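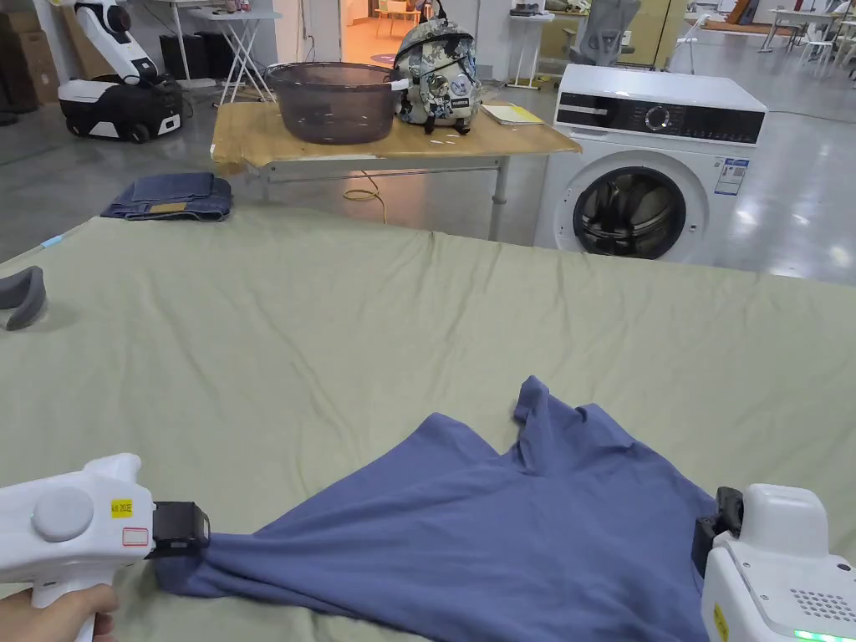

Sarkell publica su guía de plegado de prendas de algodón para lavanderías y talleres textiles

El documento unifica el tratamiento de camisetas, pantalones vaqueros y ropa de punto ligero sobre mesa forrada

Agosto. Sarkell, empresa dedicada a la organización de procesos de lavandería, ha puesto a disposición de sus clientes la guía técnica Latent, que fija un procedimiento único para extender, alisar y plegar prendas de algodón. El texto tiene 271 páginas y se distribuye en español y portugués.

La guía divide el trabajo en 6 fases: recepción, extendido, alisado, plegado, control de medidas y apilado. Para cada una establece la posición de la prenda sobre la superficie, los puntos de agarre admitidos y el criterio de aceptación.

El capítulo más extenso corresponde a la camiseta de manga corta. La prenda que llega arrugada a la mesa se toma por dos puntos del bajo y se tensa en sentido lateral hasta que desaparecen los pliegues diagonales. Si el tejido se acumula en la zona de la manga o del hombro, se libera primero esa parte y se repite la tensión. Queda excluido el agarre por el cuello, que deforma el canalé.

«La mayor parte de las desviaciones de medida se origina en el extendido. Un bajo mal alineado se arrastra hasta la pila», señala Dirceu Figueiredo, responsable técnico de la guía.

En cuanto a la superficie, Latent recomienda mesas forradas de tela en colores lisos. El forro sujeta el algodón por fricción y admite ondulaciones leves, siempre que no coincidan con la línea de doblez. El forro se retensa al inicio de cada turno.

Los pantalones vaqueros se tratan en un capítulo aparte. Se pliegan pernera sobre pernera y se depositan fuera de la mesa, en una plataforma baja, para dejar libre la zona de extendido. La guía pide que la etiqueta de la cintura, cuando exista, quede en la cara superior.

El procedimiento se ensayó durante casi 2 años en los talleres de Lauritsen y de Fluvovska, con turnos coordinados por Ebony Ngata y Bảo Triệu. Las observaciones de ambos centros se recogen en los anexos, junto con las plantillas de medida y las fichas de control.

«Pedíamos una tolerancia por prenda y no una general. El anexo de plantillas la incorpora», indica Bảo Triệu.

Las empresas con contrato de mantenimiento recibirán la guía sin coste. El resto puede solicitarla al departamento de documentación de Sarkell.

Contacto para medios: Nikau Ellery, comunicación, Sarkell.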